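The Table by the Railing

By Garnet Sandhu

6 min read · 22 comments

Many people who plan a large building make the same mistake with the upper floor. They take the nicest thing in the building, the place where one can look down to the floor below, and they leave it empty. There is a railing, maybe a plant in a big pot, and a carpet. People come up the stairs, look down for a moment, and go away again. My opinion is that there should be a table at the railing, always, and I want to explain why I think so.

I grew up in an apartment where every room had a door and every door was usually closed. When I moved to this country for work, the first office I knew was the Beaudoin building, with its two levels open to each other. In the first week I did not like it. I could hear a spoon fall on the lower floor. I was thinking, how can anybody write one sentence in this place? My desk was in the back, next to the printer, and I was glad to have a wall behind me.

Then in May the back rooms were painted and we had to sit where we could find a place. The only free place for me was a small wooden table upstairs, near the railing. I was supposed to sit there for 3 days. I stayed until the end of the summer, and when my manager asked me to return to my desk I made excuses like a schoolboy.

What did I find at this table? First, the noise was different. Downstairs you hear words, and words are difficult to ignore, especially when they are in your second language and your brain tries to translate everything. From above, the same talking becomes one soft sound, as in a train station or a market. I could work in it very well. I also understood who was in the building and who was not, and I did not need to send a message for it. If I wanted to speak with a colleague, I looked down and saw that he was eating his sandwich, so I waited.

My friends who like closed offices say that this is only curiosity, and that I enjoy to watch people. Maybe it is a little true. But the people below can also look up and see me, so it is a fair arrangement. In a village the old people sit on a bench in front of the house, and everybody thinks it is healthy for them.

Now I must speak about the table itself, because I have seen good places destroyed by bad furniture. When the owners of the Restov library finally listened to the visitors and put something at their railing, they bought high metal counters with stools. I tried them. The stool had no back, my feet were hanging, and the counter was so cold in the morning that I kept my sleeves under my wrists. After 30 minutes I had enough. The people who chose these counters wanted us to stop for a coffee and go. This is a possible choice, but then they should not write "reading area" on the sign.

A table for staying must have the normal height of a table in a kitchen. I prefer wood, and I prefer it light in color. A dark railing is a strict thing, it has straight bars and it is made for safety, and nobody wants to remove it, me neither. But a warm wooden top beside it changes the feeling completely. You put a glass of water on it and you already live there a little. The same glass on a metal counter looks like it was forgotten by somebody.

The size is also important. In the Trusau community hall they have one very long table along the opening, 22 seats, and it is beautiful in the evening when there is a dinner. During the day it does not work. The first person sits at one end, the second person sits at the other end, and the third person sees that he must choose a side, so he goes to the café. Smaller tables would be used more. Two people can stand at a small table and show each other something they hold in the hand, and a third one can come and look too, without asking for a meeting.

I know the arguments against. The first is safety: something can fall from the table on the heads of the people below. It is a serious argument and I do not laugh about it. But the answer is simple, you leave a space between the table and the railing, and you put a low edge on the floor along the opening. In Beaudoin we had such an edge and it stopped my pencils many times. The second argument is that the upper floor must stay free for walking. I went up with a measuring tape to the gallery at Soltska, where they told me this, and even with a table there would be 60 inches for people to pass. Two persons with winter coats can pass in that, also with a stroller.

The third argument I respect the most. A woman at Soltska told me that if you give people a table, they will occupy it all day with their computer and their bag, and other visitors will have no place. Yes, some will do this. I was one of them for a whole summer! But I think the solution is to have more tables, and to write a polite card that asks people to share at lunchtime. To punish everybody with an uncomfortable stool because one man stays too long, this I cannot accept.

There is one more thing, and it is harder for me to say in English. An open building with two levels promises that the people in it belong to the same place. When the upper level is only for walking through, the promise is not kept. The people are downstairs, in the crowd, with their chairs and bags and conversations, and above them there is only air and a clean floor. With somebody standing up there beside a table, busy with a small task, the two floors have something to do with each other. I have felt it from both sides, from above in the summer and from below later, when I returned to my desk by the printer and came out sometimes to look up at who had my place.

It was usually taken. I was a bit jealous, and I went back to the printer.

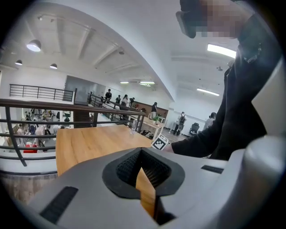
A wooden table upstairs by the railing, with a drinking glass near its far edge and plenty of company on the floor below.

Share this essay · 60 shares
22 comments

Contact | © 2021 Garnet Sandhu | Back to top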